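Flaltico 工作室

1/ 这几天私信问得最多的是墙饰挂板怎么选，统一在这里写一遍，后面就不逐条回了。

2/ 我们目前做两种雕花挂板：圆形和长条形。木料都在葡萄牙 Bragança 附近的锯木厂买，以栗木为主，少量胡桃木。栗木轻一些，纹路直，第一次买的话我会推荐栗木。

3/ 表面处理有三种：原木打蜡、深棕、哑光黑。黑色是水性漆，刷两遍，木纹还看得出来。要做旧白色的朋友，我们暂时不接，试过几块，边角容易发黄。

4/ 定制尺寸可以，最大直径100厘米。再大就要拼板，接缝一年后会不会开，我没有把握，所以不卖。
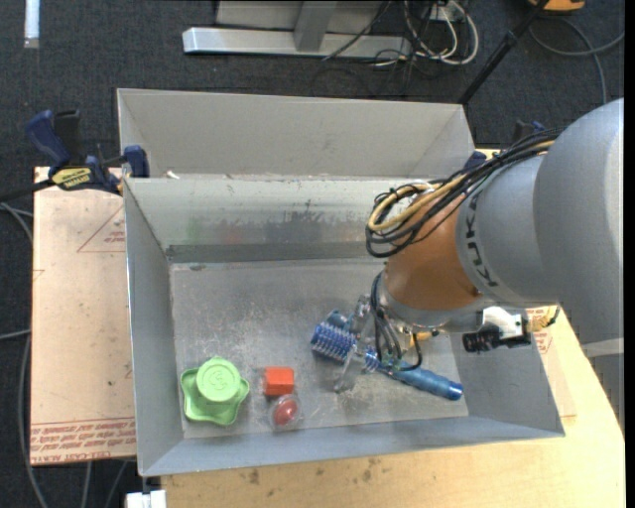

Theano Psarras
Flaltico 木雕墙饰 设计与制作

5/ 接着说挂法。每块背面装2个铁挂片，螺丝和膨胀管随货附上。石膏板墙请另买专用锚栓，附的那种吃不住力。挂之前先用纸剪一个同样大小的圆，贴在墙上看两天，高低左右都好改。

6/ 沙发上方，挂板下沿离靠背留出一个手掌到一个半手掌的距离。玄关可以挂高一点。浴室不建议挂，打蜡的也不行。

7/ 包装：先包棉纸，再包气泡膜，四角加护角，外面是双层纸箱。运输公司换成了 Hisico，比原来那家慢一点，但破损赔付手续简单。收货时请当面开箱，有裂有缺当场拍照发给我，补发或者退款都行。

8/ 价格：小号圆形栗木挂板322欧，打蜡和深棕同价，黑色加收一点工费，私信报价。运费按国家另算。下单后5周左右发货这个说法请忘掉，那是去年的。现在有现货的三天内寄出，定制的要等排期。

9/ 有人问 Grirkex 系列还做不做。就是那套海浪纹的长条板。做，不过要等到11月，手上的胡桃木还在晾，含水率没降下来之前不动刀。想要的可以先留言登记，不收定金。

10/ 保养很简单：干布擦灰，一年上一次蜂蜡，薄薄一层，过一晚再用软布抛开。不要用湿巾，也不要喷家具清洁剂。暖气片正上方别挂。

11/ 补一句，图案可以左右镜像，想成对挂的下单时写明，不另外收费。雕好以后就改不了了。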